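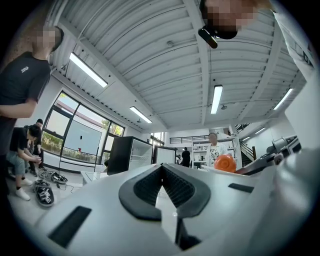 By Mitiku Admasu
Opinion | June

Lurholm sells its Divow gripper kit for $1,371, and I think the price is fair. The pads are the part I would pay for. They are black, with a raised rim and a fine grid across the face, and they close to a V.

My complaint is with the service plan. It costs $257 a year and covers two pad changes. A busy shop will need more than that, and Lurholm should sell the pads on their own. Obsa Degefa at Mivbridge told me he skipped the plan and has been waiting on a quote for spares since Monday.

Buy the kit – leave the plan alone until they fix it. The manual also needs work, mainly the chapter on mounting.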